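Notes for the two-arm bench cell, kept by Dwynwen Penry at the Clastell workshop. Switch both arms off at the wall before touching a screw or a finger.

**Finger pads**

- Wipe the ridges with a dry toothbrush. Washing-up liquid leaves a film, so use plain water on a cloth for anything stubborn.
- Change pads in pairs. A new pad facing a worn one pulls small parts sideways as the grip closes.
- Glue needs 6 hours. Leave the fingers open overnight if the job finishes late.

**Screws and joints**

- Check the base screws by hand first, then nip them up with the electric screwdriver on its lowest clutch setting. Finish with a hand driver.
- Mark each screw head with a dot of paint pen. A turned dot shows up sooner than a loose joint.

**Cables**

- Move each arm slowly through its full reach and watch the loops. A cable that goes tight at any point needs more slack at the last clip – do not stretch it.
- Coiled cable should hang clear of the gripper.
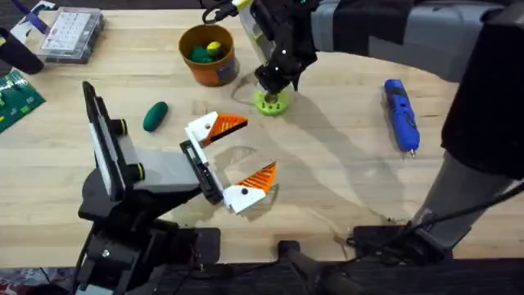 ### Grip checks

Use cheap things with different shapes: a ball, an oval, a round part with holes in it. Start with the fingers wide open over bare wood and note the reading. Ours is 157 open and 137 on the oval. If the open figure has drifted by more than two, set the zero again before going on.

Test thin parts last, held just above the table. Lizelle Mnguni keeps the spare pads in the Grostton drawer.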